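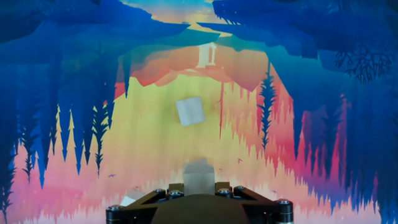
Can you make proper laminated pastry at home without a machine? You can with a decent rolling pin and a cold kitchen, but if you're doing croissants more than once a month, a small bench sheeter will save your shoulders and give you much more even layers.

The Gundine Hand-Crank Dough Sheeter by Barkel

Posted in July by the shop baker
26 comments | 15 shares

I put off stocking a sheeter for years. The ones I'd used at work were the size of a dining table, and the little ones I'd tried at home were glorified pasta rollers that chewed the edges off everything. Then Barkel sent me a Gundine to play with, and I ended up making so many croissants that my neighbours started crossing the road (I exaggerate, but only a bit). So now I sell it.

It's a hand-cranked sheeter that clamps to your bench. There's a board on each side for the dough to travel along, two rollers in the middle, and a dial on top that sets the gap between them. You turn the handle, the dough slides through, you click the dial down a notch and send it back the other way. It does one job. It doesn't cut, it doesn't shape, and it hasn't got an app, thank goodness.

What I like about it

The gap is properly even from one side to the other. That was my big gripe with the cheaper machines – one end of the dough always came out thinner, so you'd get lovely layers on the left of the tray and sad bready ones on the right. I've run puff, croissant dough, Danish dough and a very sticky gingerbread through the Gundine and they've all come out level.

It opens up to 30 mm, so a full butter block wrapped in dough goes straight in with no bashing beforehand. On the thin side it gets down to 1 mm, and I'd be careful down there with anything that has butter in it. I use the thinnest settings for crackers and for fondant, and stop well short of that for pastry.

The boards fold up, too. My kitchen is small and I'd have sent it back if they didn't. Folded, it stands upright in the cupboard next to my baking trays, and I can get it out and clamped on before the kettle's boiled.

What I don't like so much

It's heavy. The clamps also want a bench with a bit of an overhang, so have a look under yours before you order. If your benchtop sits flush with the cupboard doors you'll have nothing to grip on to, and you'll need to use it on a table. A wobbly table is no good.

The handle is on the right and can't be swapped over. I'm right-handed so I didn't notice, but my left-handed customers certainly have, and they've told me so! Barkel say they're looking at it. I wouldn't hold my breath.

And the dial is a bit stiff out of the box. Mine loosened up after a couple of weeks of regular use.

How I use it for croissants

Chill the dough overnight. Take the butter out a little before you start so it bends without snapping, then pound it into a neat square and wrap the dough around it. Dust the boards lightly. Start with the rollers wide open and come down one notch at a time, even when you're itching to skip one. If you hurry, the butter cracks and you'll see it, like crazy paving under the dough.

I do one book fold and one letter fold, with 30 minutes in the fridge between them. Turn the dough so the folded edge runs along the side as it goes in. Brush off the spare flour before each fold – I keep a clean paintbrush just for that.

In a hot summer I'll only bake early in the morning. By lunchtime my kitchen is hopeless for butter, and a machine can't fix that for you.

Cleaning

Wipe it, don't wash it. The scrapers under the rollers unclip and those can go in the sink, but the rollers themselves should only ever see a dry brush and a barely damp cloth. Please don't put any part of it in the dishwasher. I get an email about this most months, usually with the colour gone off something.

Which one should you get?

I also carry the Zeng bench roller, and plenty of people are perfectly happy with it. It's narrower, lighter and a good deal cheaper, and for biscuits, shortcrust and the odd pie it's all you need. It struggles with a big butter block, though. If croissants are the reason you're here, go for the Gundine.

If you bake for a market stall, you'll be wondering how much it can take. Barkel rate the rollers for 2,000 passes before the bearings need fresh grease. You do that yourself with the little tube in the box, and it's a ten-minute job.

What's in the box

Sheeter with fixed handle
Two folding boards
Two bench clamps
Two spare scrapers
Tube of food-safe grease
Recipe booklet (the croissant one is fine, the puff one has far too much salt)

Add-ons

The Rotwood pastry board fits neatly beside the sheeter and gives you somewhere to fold. It's maple, it's thick, and it comes oiled. I use mine every time, but a clean bench will do the same work.

Delivery and returns

I pack these myself and they go out by courier. Because of the weight I can't send them to post office boxes, so pop in a street address at the checkout. If you change your mind, you've got 15 days to send it back, unused and in its box. If something's bent or missing when it turns up, email me a photo and I'll sort out a replacement part.

26 comments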